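Shopping for a small car when you don't want a small car
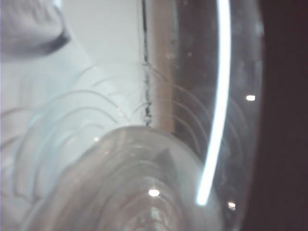
Joelle Saab

So the old hatchback finally failed its inspection, and I've spent most of December 2007 sitting in other people's cars. I know that sounds like fun. It was fun for one afternoon.

Some background for anyone new. I drive to work and back, I drive to my mother's, and twice a year I drive a very long way with a roof box that whistles. The old car did all of it without complaint until the rear subframe turned out to be mostly rust. The garage quoted me 1768 for the repair. I asked Dirk Van der Linden, who has looked after it for years, what he would do if it were his, and he just sort of looked at the floor. OK then.

My budget was 3000 plus whatever I could get for the old one, which was close to nothing. That doesn't get you anything new, obviously, but it gets you a surprising number of five-door hatchbacks with one careful owner and a smell. Hanane Ouazzani came along to most of the viewings because she is better than me at saying no to people, and I'd have bought the first one if she hadn't been there. It was a lovely dark green! It also pulled to the left so hard that I was steering around a straight road.

The second was at Ait Brahim, the used lot out past the ring road. Nice people, coffee, no pressure. The car was a diesel and I'd told myself I wanted a diesel, but I do short trips all week and everyone I asked said I'd be clogging it up inside a year. The clutch was very heavy too. I tried to picture myself in the morning traffic with that clutch and my left knee said no thanks.

Then there was a small wagon, which I hadn't even been looking for. I loved it. The back seats folded completely flat (why is this so rare?) and the dash was all big plain knobs you could turn with gloves on. The timing belt was overdue, though, with no paperwork to say it had ever been changed, and when we asked for 5 hundred off to cover it the seller got huffy and started talking about other buyers. Hanane walked me back to the bus stop.

What I keep noticing is how much heavier everything has gotten. My old car is tiny next to the ones that replaced it, even the ones with the same name on the back. The doors are thicker, the windows are shorter, and I can't see out of the rear corner of anything. I know it's for safety and I'm glad of it in theory – but I'd like to be able to park without praying.

Anyway, I think I've found it. Gas engine, manual, a bit dull, silver like every other car on earth. The seller is a friend of Mylene Rivera's from work and has kept every single receipt in a folder, including one for wiper blades. It drives straight. The heater is fantastic. There's a scrape along the passenger door that I'm going to leave alone, and the radio only gets loud or very loud.

I still have to sort out the insurance. The first quote was 1085 for the year, which made me put the phone down and go make dinner. I'm calling again tomorrow with the mileage figured out properly. If anybody wants a roof box that whistles, it doesn't fit the new bars, so leave me a comment.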